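28th June

Tape day again. I got to the room before the others and did the first block with the wide rolls and the two hand dispensers, then went over the list with Stella at lunch. The target for this task is 200 good takes by the time the Utberg people want their first batch, and we have 27 that I would call good. 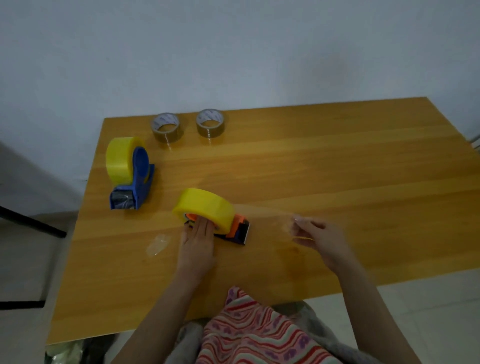
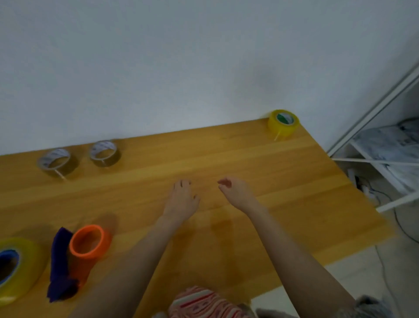
The list says "pull, hold, cut, put down" and leaves everything in between to whoever is sitting at the table. I used to think that was lazy. Wycliffe wrote it that way on purpose and he explained it to me again today. If we all pull the tape the same length and the same way, the model learns that one pull and falls apart on any other roll. So I try to vary it - short pulls, long pulls, slow, fast, the roll near me, the roll by the wall. It is harder than it sounds to be different on purpose. By the tenth take I catch myself doing the same thing with the same thumb.

Finding the loose end of clear tape is still the worst part. I run a nail over the roll until it catches. Amparo wants those searches kept in, even the long ones. Stella wants them trimmed to 20 seconds. They went back and forth on it over lunch and settled nothing, so I am keeping them whole for now and marking where the search starts and stops. Trimming later is easy and getting it back is not.

Redid the labels on yesterday's takes in Custus after lunch. It froze twice. I lost one set of notes and typed them again from memory, and I put a mark on those so Mwanaisha can check them against the video. She is strict about start times. Her rule is that "pull" begins when the fingers close on the tape, and I had been starting it when the tape moved. That means the first batch I labeled is off by a little all the way through. She says to fix it. I will do it tomorrow, first thing, before I get tired.

Question for Lieselotte: do failed cuts count as takes? When the tape tears crooked or folds over and sticks to itself I have been throwing the take out. Wycliffe thinks she wants some of them in, with the recovery, as long as they are labeled as failures. If so I have thrown out a lot of useful work. Wrote to her at four, no answer yet.

The whole set, all tasks together, is supposed to reach 4,000 by the end of August. Folding is ahead. Tape is behind and so is anything with lids. Stella offered to take half of the tape list starting tomorrow and I said yes before she could change her mind. Different hands will help anyway.

Fingertips sore on the right side. Need to buy more brown rolls, the narrow kind too if they have it. Ask Amparo about moving the lamp.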